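Hemthorpe Workrooms
Ground floor walk-round: checklist with comments
September round

Hello all, and thank you for your patience while I got this typed up. As before, each item has its result first and then my comments underneath, which have grown again, I'm afraid. If you only have time for the results, read those and come back to the rest with a cup of tea. Anything marked "Attention" wants doing before the October round, and anything marked "Watch" I shall look at again myself.

I started at the Malletti Street door at 8.40 in the morning, before most people were in, and went round clockwise.

SECTION A — GETTING IN AND OUT

A1. Main door opens fully and closes by itself
Result: OK
Comment: A lovely smooth close now, after all that grumbling in the spring. Whoever adjusted the arm at the top, it was well done. The rubber stop on the floor behind it is a bit chewed but still does its job.

A2. Way to the rear exit clear for its whole length
Result: Attention
Comment: Two flat-packed shelving units were leaning on the wall by the rear exit. They have labels on for the Csonka store, so I imagine somebody meant to take them along and was called away, as happens to all of us. They didn't block the door itself, but they did narrow the passage, and if one of them slid it would end up right across it. Could they please go to the store this week.

A3. Exit signs lit and readable from the middle of the room
Result: OK
Comment: Both lit. The one at the rear is dusty and I gave it a wipe while I had the steps out.

A4. Door release button works
Result: OK
Comment: Pressed it twice, once from each side of the mat well. Fine both times.

SECTION B — FLOOR

B1. Floor clean, dry and free of loose items
Result: OK, with a remark
Comment: The concrete was in good order nearly everywhere. I picked up a few cable ties, a pen lid and one of those tiny screws that get into the sole of your shoe and scratch everything for the rest of the day. Grey concrete is very forgiving to look at and it hides small things beautifully, so do please bend down and look across it with the lights on, and don't just glance from the doorway. I find the low angle shows up far more.

B2. No cracks, lifting paint or edges to catch a toe
Result: Watch
Comment: The old crack near the sink is the same length as in the summer. My pencil mark is still there at the end of it, so I am fairly sure of that. I have added a fresh one next to it, as the first is getting faint.

B3. Cables off the walking route or under a cover
Result: Attention
Comment: The long cover strip by the window side has curled at one end and no longer lies flat. I pressed it down, it stayed down while I was standing on it, and up it came again as soon as I stepped off. It needs replacing. There is a length left on the roll in the Csonka store and I would guess it's enough.

B4. Absorbent pads and warning cone in their place
Result: OK
Comment: The cone was there. The pads are getting low, but there are plenty for now.

SECTION C — LIGHT, AIR AND WARMTH

C1. All ceiling lights working
Result: Watch
Comment: One tube over the far corner takes its time coming on. It did get there in the end, and then it was as bright as its neighbours. I have put it on the list.

C2. Windows open and close, handles firm
Result: OK
Comment: The stiff one is still stiff. It isn't unsafe, just bad-tempered.

C3. Heaters uncovered, nothing stored on top
Result: OK
Comment: Very pleased with this. Last time there were coats, and now there are none. Thank you!

SECTION D — TABLES AND MATS

D1. Tables stand level, feet flat on the floor
Result: OK
Comment: I do this by leaning on each corner in turn with the flat of my hand, and I would ask whoever does the next round to do it the same way so that we are comparing like with like. None of them rocked. The narrow bench by the sink did rock in the summer and now it doesn't, so either somebody has screwed the foot down or it has settled, and I'm happy either way.

D2. Table tops clean, corners and edges sound
Result: OK
Comment: The white tops show every fingerprint, which I have come to think of as a kindness to the person doing the cleaning, as you can see where you haven't been yet. A damp cloth is enough. Please don't use the scouring side of the sponge on them, it leaves a dull patch and the patch then holds the dirt.

D3. Padded mats lying properly, no wear, no tears
Result: Watch
Comment: The grey padded mats are a great improvement on the bare table and I wouldn't go back. Things set down on them make hardly any noise and don't skid. The only thing I would ask is that you look at the front rim each time. Where a mat comes out past the table edge it is easy to catch it with a hip or a sleeve as you go by, and then everything standing on it gets a tug. Set it back as far as it will go, run your hand along the rim, and if it still bulges over, leave the front part of the mat bare and stand things further in.

The speckled felt sort of surface is also very good at holding on to crumbs and fluff. A stiff brush first and then the hand vacuum does it nicely. I tried it the other way about and only pushed the bits further in.

D4. Weight and number of things on each table sensible
Result: OK
Comment: The card on the wall says 40 kilos to a table and we are nowhere near it. I do wonder whether we need the card, but it does no harm.

SECTION E — CUPS AND SMALL ITEMS

E1. Plastic cups whole, no splits at the rim
Result: OK
Comment: I went through the carton from Javon as well as the ones already out. It came as 288 to the carton and I was only looking for damage, so please don't ask me how many are left. A handful from the bottom layer had a split running down from the rim, I suppose from being squashed on the way, and I have thrown those away. If you are not sure about a cup, squeeze it gently and listen. A good one gives and comes back quietly, a split one clicks.

E2. Cups in use standing upright and away from the edge
Result: OK
Comment: I should say a word about tapered cups, because they have caught me out more than once. They are narrower at the bottom than at the top, so it takes less of a nudge to tip them than you would think, and an empty one will go over with a sleeve. Stand them upright, leave a decent gap between one and the next, and keep the nearer ones well back from the front of the mat. The soft surface helps, but a soft surface isn't perfectly flat either, so let go of the cup and watch it for a moment before you turn away.

E3. Cups for the tables kept apart from cups for drinking
Result: Attention
Comment: Please, please keep these separate. The cups on the tables are not for drinking from, however clean they look, and the drinking ones live in the cupboard over the sink and nowhere else. I found a stack on the draining board that could have been either, so I took the safe road and moved the lot out of the kitchen end.

SECTION F — PUSH BUTTONS AND STOPS

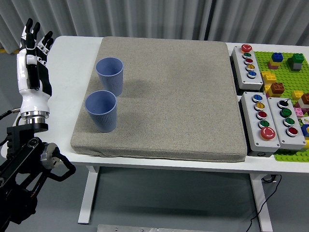

F1. Red mushroom stop can be reached without stretching over anything
Result: OK
Comment: My own way of checking is to stand where you would normally stand, keep both feet on the floor and put a hand out. If you have to lean across the mat or move something first, then it's a no, and the things in the way need to go elsewhere. Keep coats, cloths, clipboards and mugs off that end of the table altogether. I know it is a tempting place to put a clipboard, and I have done it myself.

F2. Stop button known to everybody using the table
Result: Watch
Comment: I asked two people, both new since the summer. One pointed at it straight away. The other hesitated between the big red mushroom and the ordinary red button, and I can quite see how. They are the same colour, after all, and when you are flustered you go by colour. So when you show somebody round, don't only say "the red one". Say "the big red one, the mushroom", and have them put a hand near it themselves.

F3. Buttons clean, silver rings firm, nothing sticky
Result: OK
Comment: I cleaned round the rings with a dry cotton bud. Please don't spray anything straight at the boxes. A barely damp cloth, wrung out well, is as wet as it should ever get.

F4. Boxes sitting steady, not creeping towards the edge
Result: OK
Comment: Try them with one finger. If a box shifts when you press a button, push it back in and tell me, and I'll see what can be done to hold it.

SECTION G — FIRST AID AND PAPERWORK

G1. First aid box full and in date
Result: Attention
Comment: Short of the middle-sized plasters and the tape. The eye wash is fine. I have asked for more tape than we need, as it always seems to wander off to the packing bench.

G2. Accident book in its place with a working pen
Result: OK
Comment: The book was there and so was the pen, on its string. There are no new entries since the last round, I'm glad to say.

G3. Last round's points dealt with
Result: Mostly
Comment: The coats, the door and the rocking bench are all crossed off. The tap is not, and still drips, so I have carried it over.

Left to do before October: shelving units to the store, cover strip at the window side, cup stack sorted out, plasters and tape, the tap. If you take one of these on, put your initials by it on the paper copy inside the cupboard door, and I'll come and have a look when it's done.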